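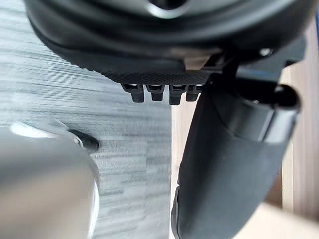

Figure 6. Gripper underside and right-hand finger, from the wrist camera

Section 4: Gripper inspection and wrist camera set-up
Trundberg Felteo desktop arm – Set-up Guide, revised 26 June 2024

4.1 Purpose of this section

This section sets out the checks to be made on the gripper and the wrist camera before the Felteo arm is used for the first time. The same checks should be repeated after the gripper has been removed, after a finger has been replaced, and whenever the arm has been moved to a different table.

The reader is assumed to have completed Section 3 (Fixing the base and connecting the controller). If the base has not been clamped, do not continue.

The full procedure can be carried out by one person. A second person is required for step 9 of 4.5, where the stop button must be within reach of someone other than the person placing the object.

4.2 Items required

Felteo arm with gripper and wrist camera fitted
Controller and operator screen
Hex key from the accessory pouch
Soft, dry, lint-free cloth
Small torch
Test block from the accessory pouch
Inspection record sheet (Appendix C)

Do not use the hex key supplied with the Bullolau table clamp. It is of a different size and will damage the finger screws.

4.3 Safety notes

CAUTION. The fingers can trap skin. Keep hands clear of the gripper whenever the controller is switched on, except where a step states that the arm is in Hold and the gripper is released.

CAUTION. Do not pull on the camera lead to move the wrist. The lead is not a handle and the connector is not designed to carry load.

CAUTION. Never look for a fault by placing the face close to the gripper. Use the wrist camera view on the operator screen.

NOTE. Rings, lanyards and loose sleeves should be removed or secured before work begins.

4.4 Checking the gripper

Carry out these steps with the controller switched off at the wall.

1. Support the forearm with one hand and turn the wrist until the underside of the gripper can be seen without strain.

2. Examine the underside of the housing under the torch. The smooth covers should sit flush with each other. A raised corner indicates that a cover clip has not engaged; press it home with the thumb until a click is felt.

3. Examine the textured band along the lower edge of the housing. The pattern traps dust and fibres. Wipe along the band with the dry cloth. Do not use a brush with metal bristles.

4. Examine the tabs below the textured band. There are four, and all four must be present. The tabs are flexible and need not hang exactly parallel; a slight outward lean at the end of the row, as in Figure 6, is acceptable. A tab that is split or that comes away under light finger pressure must be replaced before use (part 391, supplied as a strip).

5. Locate the screw where the housing meets the bracket of the finger. Test it with the hex key. It should be firm. If it turns freely, tighten it until resistance is felt and then by one further eighth of a turn. Do not tighten it beyond this point.

6. Check the pin that projects beside the screw. It should not move in or out when pressed. If the pin moves, stop the procedure, mark the record sheet "Fail – pin" and contact the service desk.

7. Run a fingertip down the outer face of each finger. Light polishing of the matt surface is normal wear. A crack, a deep score or a white stress line is not, and the finger must be changed as described in Section 7.

8. Open and close the fingers by hand through their full travel, once in each direction. Movement should be even. A gritty feel usually means that dust has entered the joint at the bracket.

NOTE. Do not apply oil, grease or spray lubricant to the finger joints. The joints run dry. Lubricant will migrate to the gripping faces and cause objects to slip.

4.5 Setting up the wrist camera

1. Switch on the controller and wait for the operator screen to show Ready.

2. Select Tools, then Wrist Camera, then Live View.

3. Select Hold. The arm will keep its position and will not respond to movement commands until Hold is cleared.

4. Compare the live view with Figure 6. The housing should fill the top of the view, with the four tabs below it towards the centre, and the large finger should run down the right side to the bottom edge. The table surface should be visible in the space between.

5. If the tabs cannot be seen, the camera is tilted too far down. Loosen the camera thumbscrew by half a turn, tilt the camera towards the housing and retighten the thumbscrew. If the housing fills more than half of the view, tilt the camera the other way.

6. Check focus on the fingers and not on the table. The outline of the finger should be clear. The focus is fixed, and objects held very near to the camera will appear blurred; an item in the lower corner of the view may lose most detail, as the silver-grey object in Figure 6 does. No adjustment is needed for this.

7. Check the lighting. Small highlights on the housing and fingers are acceptable. If a bright patch hides the gripping area, move the lamp or draw the blind. Shiny items on the table should be moved further from the camera if their reflections distract the operator.

8. Place the test block on the table below the gripper and step back. Clear Hold.

9. With the second person at the stop button, select Test Grip. The gripper will lower, close on the block, raise it by a short distance, pause for 2 seconds and set it down.

10. Watch the live view throughout. The block should remain in view from the moment the fingers touch it until it is released.

11. When the screen shows Test Complete, select Save View. The saved view is used by the controller as the reference for later checks.

CAUTION. If the block is dropped or the fingers close beside it, press the stop button and wait for the screen to show Stopped before reaching in. Do not attempt to straighten the block while the gripper is moving.

4.6 Table surface

The arm may be used over most flat surfaces. A surface with a light pattern, such as grey wood grain, is suitable, and gives the operator a useful sense of the gripper's movement across the table. Plain white or mirror-finish surfaces are not recommended. Where glare cannot be avoided, lay the Hawthorne mat (part 1237) under the working area and secure it at each corner.

Where a second surface of another colour comes into view at the edge, the controller may show the message Edge Detected. This is for information only. It may be cleared by selecting Accept, provided that the test block is fully on the table.

4.7 Messages during set-up

View Differs
The live view does not match the saved view. The camera has moved or a finger has been changed. Repeat 4.5 from step 4.

Low Light
The view is too dark for Test Grip. Add light from the side. Overhead light alone will often leave the gripping area in the shadow of the housing.

Tab Not Found
The controller has not identified all four tabs. Clean the camera cover with the dry cloth. If the message remains, inspect the tabs as described in 4.4, step 4.

Grip Force Low
The fingers have closed but the expected resistance was not felt. Check that the test block supplied is being used and that the gripping faces are clean.

Wrist Load
The weight at the wrist exceeds 300 grams. Remove the object. The Felteo gripper is not rated above this figure and the limit must not be overridden in the service menu.

4.8 Inspection intervals

Daily, before first use: 4.4, steps 3, 4 and 7.
Weekly: all of 4.4.
Monthly, and after any collision: all of 4.4 and all of 4.5.

Sites that run the arm in two shifts should carry out the daily check at the start of each shift. The person making the check signs the record sheet, and the sheet is kept with the controller.

4.9 Changes since the March issue

Step 6 of 4.4 (pin check) has been added following a review by Ada Fabbri, Product Safety. The torque wrench previously listed in 4.2 is no longer required. The wording of 4.5, step 5 has been altered at the request of service engineers, who reported that several sites had been tilting the camera in the wrong direction.

The Edge Detected message was formerly shown as a fault and stopped the arm. Controllers that still behave in this way should be updated as described in Section 9 before 4.5 is attempted.

4.10 Reporting a fault

Faults found during this procedure should be reported to the Trundberg service desk using the form in Appendix D. State the serial number from the plate on the base, the step at which the fault was found and the message shown, if any. A saved view from the wrist camera should be attached where the fault concerns the fingers, the tabs or the pin.

Training requests should be addressed to Llinos Penry, Customer Training. Questions about the content of this guide should be addressed to Atif Orakzai, Technical Publications.

Continue to Section 5: Teaching the first movement.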